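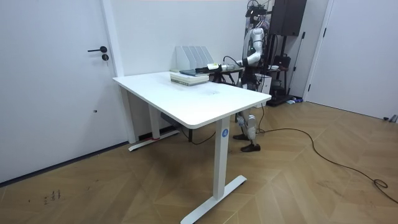 **On test: the Lendgate desk-tidying package**

12th December and the trial is half done, so a quick one before everybody disappears for the holidays. Longer write-up to follow once I've had time to type up my notes.

For those who missed the last issue - Lendgate sells a software package for humanoids that does shelving and filing. You bring the robot, they bring the skills. Books, folders, magazine holders, that kind of thing. Bedau handles the sales and the support line. We signed up in June, waited forever for the license, and finally got going two weeks ago.

Setup first. Manual says 15 minutes. Took us most of a morning, mainly the calibration, which wants the desk in exactly the right spot and then wants it again if you so much as lean on it. Our desk is height-adjustable and the package does not like that one bit. Change the height, recalibrate. We've stopped changing the height. Tape on the floor would of helped from day one, do that.

The task we picked: a stack of books lying flat at the back of the desk, an upright file organizer right behind it, robot on its feet at the far side. Take from the stack, stand it in a slot. Sounds like nothing. But a thin book lying flat is a horrible thing to pick up with a gripper, and a slot is a horrible thing to hit if you're holding the book a few degrees off.

Results so far. Out of 200 tries on the default settings, 91 went in clean with no help from us. Not great. Bedau say that's low and sent over a new grip profile, we are running it now and it does look better - thick books especially. No number yet, don't ask. Thin ones still slide. Glossy covers worst of all.

Things I like:

- Stop button in the app works right away, every time
- It logs every try with a plain reason for the fail ("slot missed", "grip lost"), saves you hours
- You can switch between one-arm and two-arm mode without a restart

Things I don't:

- Two-arm mode is slow. Really slow. The arms take turns getting out of eachother's way
- Cable managment is left completely up to you, and the guide gives it one line
- Updates land without warning. We lost an afternoon's settings that way

The two-arm mode is what you pay the extra for, so that's where most of our time is going this week. One hand lines the book up with the organizer, the other stays over the stack. When it works, it's lovely to watch. When it doesn't, you get a lot of hovering.

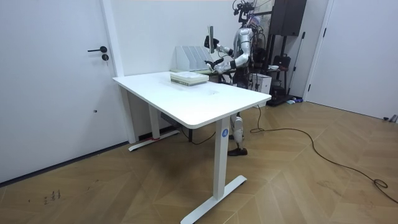

Tuhumury, who had the same package over the summer, thinks we're being too kind about the speed and that 2 arms only pay off once the books are heavy - for anything thin they went back to one arm and never missed it. Also says to ask Bedau for the older grip profile, the one from before the June update. We've asked. No answer yet.

Price: license is by the year, two-arm mode is an add-on, support is included for the first year only. Get the renewal price in writing. Ours came by phone and then changed.

Would I buy it today? For a demo room, maybe. For a real filing room, no, not till the thin book problem is sorted. Sokcombe have something similar comming and I've asked for a trial slot, so hopefully a side by side in the next issue or the one after. If you've run either one, send me your numbers, fails included. Same address as always.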